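Plorkari: the vinyl reissue of "Inmont", and what was done to the low end

Posted 27th April

The second Plorkari album has been out of print on vinyl for long enough that most people I speak to have only heard it from the CD. The new pressing on Sorley Records arrived last week. I have played it through four times on the main system and twice on the small one, and have compared it with the original LP and the CD.

First the plain facts. The pressing is 2,000 copies, black vinyl only, cut at 33 rpm over two discs. The original was a single disc with nearly 26 minutes on side two, and that is the main thing wrong with it. A heavy band with two bass players should not be put on a side of that length. To make it fit, the cutting engineer rolled off everything under 40 Hz and dropped the level, so the last two tracks sit quite close to the surface noise. My copy has always needed the volume raised by 3 dB halfway through side two.

The reissue has none of that. "Gil", the long closing track, now has side four to itself. The slow section after the second chorus has the weight it has on the CD, and the floor tom can be told apart from the lower of the two basses, which I could never manage on the old LP.
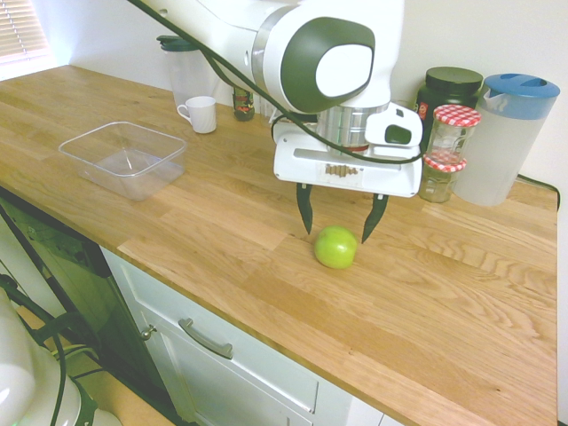 A reader from the old forum wrote to disagree after my short note in March. In his view the original cut was thin but fast, and the new one has swapped attack for bulk, most of all on the opening track, where the palm-muted riff "used to snap and now it leans". He owns two first pressings and says they both do it.

I went back and checked. He is partly right. On the opening track the new cut has more energy between 80 and 200 Hz, and the guitars do sound thicker for it. I do not hear a loss of attack, though. The pick noise is still there when I listen on headphones, and the snare is if anything a little harder. My guess is that the ear takes the old, leaner balance as speed. Anyone who has lived with the first pressing for years may well prefer it.

The source is given on the inner sleeve as the original half-inch mix tapes. The CD was made from a 16-bit copy and was pushed fairly hard, by the standards of the time. You can hear the limiter working on the crash cymbals in "Sorrel Gate". The new LP leaves them alone, so that track is about 4 dB quieter on average than on the CD and a good deal easier to sit through.

Surface quality is mixed. Discs one and two are both flat, and the holes are central. Side three has a run of light ticks in the first minute which did not come out with a wet clean. Side one had some paper dust in the lead-in, and that did come out. The inner sleeves are plain card with no lining, so I have moved both discs to lined ones.

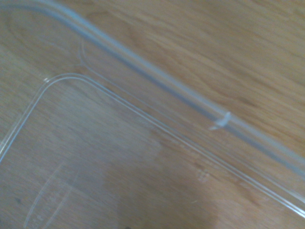
On the worktop.

The sleeve is the weakest part. The front has been scanned from a printed copy and not from the artwork, and there is a faint dot pattern in the dark areas if you hold it near a lamp. The lyrics are complete this time, including the verse of "Gil" that was left off the first edition. The running times on the back are still those of the CD and do not match the vinyl, where the fade on track three runs some seconds longer.

There is a download code. It gives you the new master as 24-bit files, which I did not expect, and they are the same transfer as the LP as far as I can tell. I lined up "Sorrel Gate" from both and the balance agrees to within what my cartridge would account for. If you only want the sound and have no turntable, these files are the best version of the album you can get – but they are not sold on their own, so you would be paying for the records anyway.
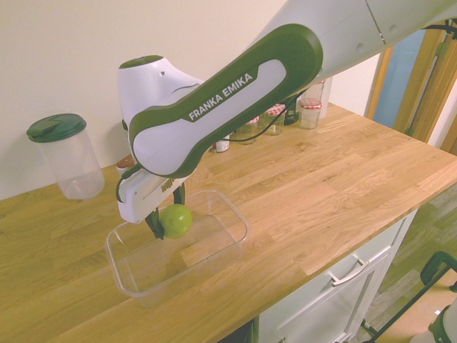
Settings used

Moving magnet cartridge, tracking at 1.8 g, loaded at 47 kΩ with 200 pF in total including the arm cable. The phono stage has a rumble filter, which I left off for all listening. The needle drops were recorded at 24-bit, 96 kHz and matched by ear first, then by average level over the first verse of each track.

For the original LP I used my own copy, which has had a lot of use on side one and rather less on side two. The CD was the first issue, ripped twice with matching results. I have not heard the Japanese edition with the extra track.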